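Preguntas frecuentes sobre el orden del especiero

En Stanungate llevamos tiempo recibiendo en el correo las mismas dudas sobre tarros, tapas y etiquetas, y como nos gusta contestar con calma (a veces con demasiada calma, lo reconocemos), hemos reunido aquí las respuestas. Si la tuya no aparece, escríbenos igual, que leemos todo.

¿Por dónde empiezo si tengo las especias repartidas por toda la cocina?

Por juntarlas. Saca todo lo que tengas, también los sobrecitos a medias del fondo del cajón y aquella bolsa de comino que compraste sin acordarte de que ya había otra, y ponlo sobre la mesa. Verlo reunido impresiona un poco, pero ayuda muchísimo a decidir. Agrupa lo repetido, huele lo que lleve tiempo abierto y aparta lo que ya no huela a nada. Con una tarde tranquila suele bastar.

¿Qué tamaño de tarro me conviene?

Para una casa normal, el tarro Sarnik de 100 ml va muy bien con las especias molidas: cabe una cucharilla de café y no se queda el polvo meses y meses sin gastar. Para ramas, cortezas, hojas de laurel y cosas que abultan, nosotros usamos el de 264 ml, que tiene la boca más ancha. Antes de pedir nada, mide la altura entre baldas y deja un par de dedos libres por encima de la tapa. Parece una tontería, pero es el motivo más habitual de las devoluciones que nos llegan.

¿Vidrio o plástico?

Los dos sirven, siempre que cierren bien. El vidrio guarda menos los olores y se lava mejor si un día quieres pasar del curry a la canela; el plástico pesa poco y perdona las caídas, cosa que se agradece cuando el armario queda alto. En nuestra casa conviven los dos y se llevan estupendamente.

¿Es mejor un armario o una balda a la vista?

A la vista queda precioso, no vamos a decir que no, pero la luz y el calor les quitan color y aroma. Un armario cerrado, apartado de los fogones y del vapor del hervidor, es buen sitio. Si solo tienes libre el de encima de la placa, guarda allí los platos y busca otro hueco para el pimentón.

¿Cuánto duran las especias?

Depende de cada una. Enteras aguantan bastante más que molidas, y las hierbas secas son las primeras en apagarse. Nosotros hacemos un repaso cada 3 meses - no para tirar nada por sistema, solo para abrir, oler y apuntar lo que falta.

¿Cómo etiqueto sin tener impresora?

A mano, con rotulador permanente sobre papel adhesivo blanco. Las etiquetas Nodau vienen en hojas de 60 y se despegan con agua tibia, pero un trozo de cinta de papel también hace su papel (perdón por el chiste). Escribe el nombre grande y en el idioma en que cocinas. La fecha, si la quieres, mejor en la base, para que el frente quede despejado.

¿Para qué sirve el separador Ki?

Es una tira fina que se coloca sobre la balda y evita que los tarros se vayan hacia el fondo. Si el armario es poco profundo, puedes ahorrártelo tranquilamente.

¿En una fila o en varias?

En una, siempre que el ancho lo permita. Con dos filas, la de atrás se olvida, y así es como acaba uno con cuatro botes de orégano.

Un armario alto con los tarros puestos en fila:

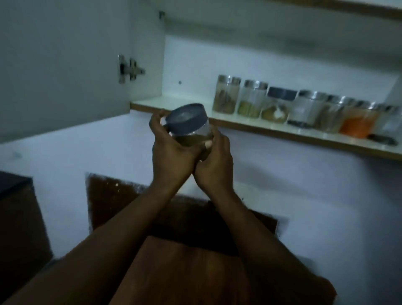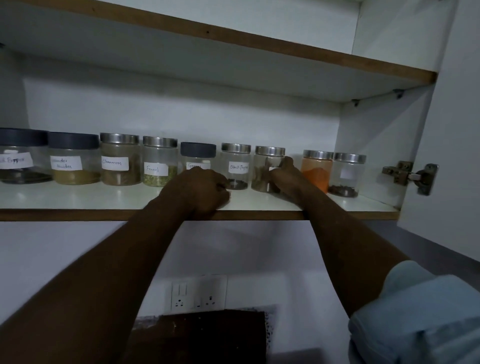
¿Tienen que ser iguales todas las tapas?

No hace ninguna falta, y nos lo preguntáis muchísimo, casi siempre con cierto apuro, como si hubiera que estrenar una colección entera para poder ordenar. Aprovecha los tarros buenos que ya tengas en casa. En la balda de las etiquetas a mano, la canela y el hinojo llevan tapa de acero y el cilantro molido la lleva gris oscura, y los nombres se leen igual de bien. Si te apetece, puedes usar esa diferencia a tu favor: un color para lo entero y otro para lo molido, o uno para lo dulce y otro para lo picante. Eso sí, prueba cada tapa con su tarro antes de llenarlo, que dos roscas parecidas pueden no encajar.

¿Puedo rellenar un tarro que todavía no está vacío?

Mejor espera a terminarlo, o vuelca lo viejo en un cuenco, echa lo nuevo y devuelve lo viejo encima para gastarlo primero. Si lavas el tarro entre medias, déjalo secar abierto toda la noche. Con una gota que quede dentro, el ajo en polvo se hace piedra.

¿Vendéis tapas sueltas?

Sí, para los dos tamaños de Sarnik. Indícanos en el pedido cuál de los dos tienes y te mandamos la que corresponde.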